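Teleop demos: FAQ for new operators
Last edit May 7, 2025. Ask Chiharu Wada if yours isnt here.

Mostly about the drawer task in the simulator, as that's what everybody starts on. Arm side views plus one close-up at the handle.

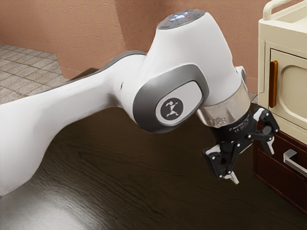
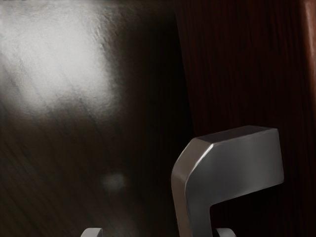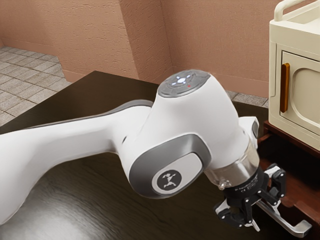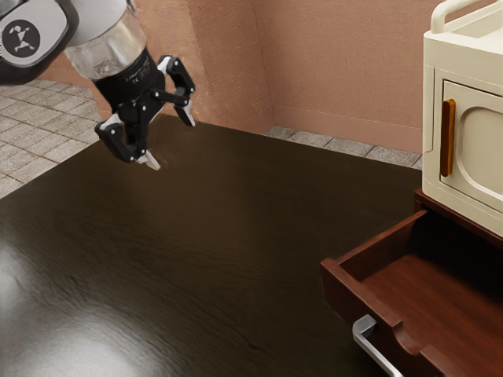

Do I need the real arm to start?
No. Sim first, always. Log in to Lalel, pick "drawer", pick your controller. Real arm time gets booked after you pass the sim set.

How many demos is a set?
49. Bad ones don't count toward it. The counter top right only goes up when you press Keep.

Which controller?
Either one. Handheld (the Tusov) is quicker to learn. Leader arm is smoother but there's only one and Bontu has it most mornings. Don't swap halfway through a set.

Can I grab the arm and push it by hand instead?
Real arm only, and only in guide mode. Hold the button the whole time. Let go and it stops where it is. Nothing to push in sim, obviously.

What counts as open?
Drawer past the line in the side panel. Then let go and back the gripper off. Stopping with your fingers still on the handle = not finished, gets tossed.

I can't tell if my fingers are around the handle.
Use the wrist view for the last bit. Side view for getting there, wrist view for closing. Go slow. If one finger lands on top of the bar, back out and come in again. That's fine, keep recording.

So mistakes are OK?
Small ones, yes. A miss and a clean retry is worth having. Not OK: ramming the cabinet, dropping the connection, long pauses while you check your phone. Hit Discard.

How long should one take?
No hard limit but the recorder cuts off at 700 steps. Most people are well under after the first day. If you keep hitting it your speed setting is probably too low, try 8.

Why does the start position keep changing?
On purpose. Arm start gets shuffled every reset. If you only ever show it one path it learns one path. Don't nudge the arm back to where you like it before recording.

The arm froze / went the wrong way.
Joint limit, usually. Press Reset, discard, go again. If it happens three times in a row send the log to Mahuika support with the run number. We had 182 of these in one batch last July and it was a bad config, so do tell us.

Where do my demos go?
Arnero storage, under your initials. Upload is automatic when you close the session. Dont close the tab while the bar is moving.

Can I see what the policy did with them?
Yes, replays page, after the next training run. Bontu Alemayehu posts the link in the channel.

Left handed?
Settings > Controls > Mirror. Set it before calibrating, not after.

Do I have to recalibrate every time?
Every session, yes. Also after a break if you put the controller down.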